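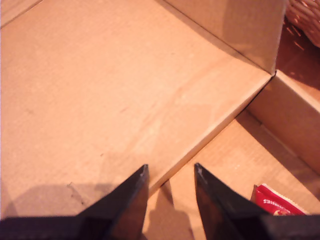 4. Setting up the Clollera label printer

4.1 Before you start

Read this section to the end before you connect power. The steps apply to the Clollera 20 and Clollera 20W. Steps marked (W) apply to the wireless model only.

You will need:
- the printer and its power supply
- one roll of Sutora direct thermal labels, or equivalent
- a USB cable, type A to type B
- a computer with the Ferisar driver package installed (see section 3)

Keep the carton and both foam end caps until the warranty period is over. Printers returned in other packaging are not covered for shipping damage.

4.2 Placing the printer

1. Set the printer on a level surface that can carry its full weight with the lid open.
2. Leave a hand's width of clear space on each side and twice that above the lid.
3. Remove the orange tape from the lid and from the front edge of the label slot.
4. Open the lid and take out the foam block under the print head. Do not pull on the ribbon cable behind it.

CAUTION: Do not run the printer with the foam block in place. The motor will stall and the printer will report error 91.

4.3 Loading labels

1. Press both lid releases and raise the lid until it locks.
2. Spread the roll holders and place the roll between them. Labels must unwind from the top, printed side up.
3. Let the holders close on the roll. It should turn freely with no side play.
4. Feed the leading edge under the two guides and out through the front slot.
5. Slide the guides in until they just touch the liner. If the liner bows, back them off slightly.
6. Close the lid. Press down on both front corners until each one clicks.

Note: The lid can look closed with only one side latched. Print that fades from left to right is the usual sign.

4.4 Connecting power

1. Check that the power switch is at O.
2. Plug the power supply into the rear socket, flat side of the connector down.
3. Plug the supply into a grounded outlet.
4. Move the switch to I. The status light flashes amber during the self-test, then turns steady green.

If the light stays amber, open and close the lid once. If it turns red, go to section 9.

CAUTION: Use only the supply that came with the printer. The Nugroho supply sold for the older desktop series has the same connector but the wrong polarity.

4.5 Calibrating the label sensor

Calibrate after loading the first roll and each time you change label size. Changing to a new roll of the same size does not require it.

1. With the status light green, hold FEED until the light flashes twice, then release.
2. The printer feeds several blank labels and stops at a gap.
3. Press FEED once. One label should come out, with its edge level with the tear bar.

If the label stops short or runs past the bar, repeat the steps. Black-mark stock has to be selected in the driver first - the sensor looks for gaps by default.

4.6 Connecting to the computer

1. Connect the USB cable to the printer, then to the computer.
2. Open Ferisar Setup and select Add Printer.
3. Choose the model from the list and select the label size printed on the roll core.
4. (W) To use wireless instead, select Network, enter the network name and password, and remove the USB cable when prompted.
5. Print the test label.

The test label shows the firmware version, the sensor setting and a bar code. If the firmware version is lower than 711, update it before you change any other setting. The update erases saved label sizes.

4.7 First cleaning

Clean the print head after the first roll, then every 3,000 labels. Use the cleaning pen from the accessory bag. Turn the printer off and let the head cool before you touch it. The full procedure is in section 7.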